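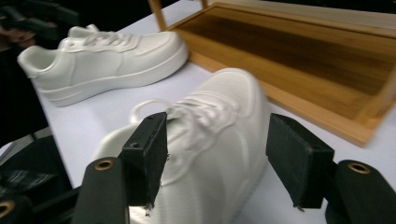 How do I get white leather trainers properly white again?
Posted in Clothes and Shoes by Kedir Tefera

Hello all! I've got a pair of white leather trainers with chunky soles and I love them to bits. The leather has kept up well, but the soles have gone grey low down and the laces look like old string. I've tried baby wipes (fine for five minutes) and a melamine sponge, which took the marks off but left a dull patch. Can the soles be saved? And is it safe to put the whole lot in the washing machine? I'm wearing them to my cousin's do on Wednesday, so there's a bit of time. The stitching round the back of the heel is the bit I'm most nervous about - dirt seems to sit right along it.

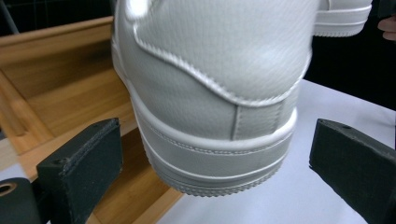
Murray Halliday
Please don't machine wash them! Leather hates it, and the glue in the sole isn't keen either. I do mine every couple of weeks and it's one of my favourite jobs, daft as that sounds. Laces out first, into a bowl of warm water with a spoonful of washing powder, and leave them while you do the rest. Then an old soft toothbrush, a drop of washing-up liquid and hardly any water. Start on the soles, working along the grooves and then up and down on any ridged edge near the bottom, wiping with a damp cloth as you go so the muck doesn't dry back in. Rinse the brush, then go along the heel stitching in the same direction as the thread.

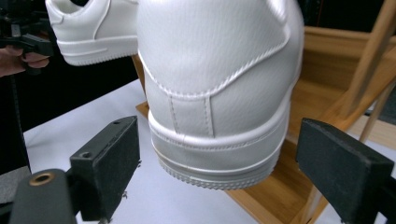 For marks that won't shift on the sole, mix bicarb and a little water to a paste, leave it on for 16 minutes (my kitchen timer is stuck on that and it works a treat) and brush again. Keep the paste off the leather. Stuff them with plain white paper, not newspaper, as the ink can come off, and dry them well away from the radiator. Mine take overnight. A thin wipe of clear leather cream afterwards might help your dull patch too, though if the sponge has gone through the finish you may be stuck with it. Do let us know how they come up!

Moriarty35
just buy new laces, 2 quid on the market. toothpaste works on soles as well, the plain white sort not the gel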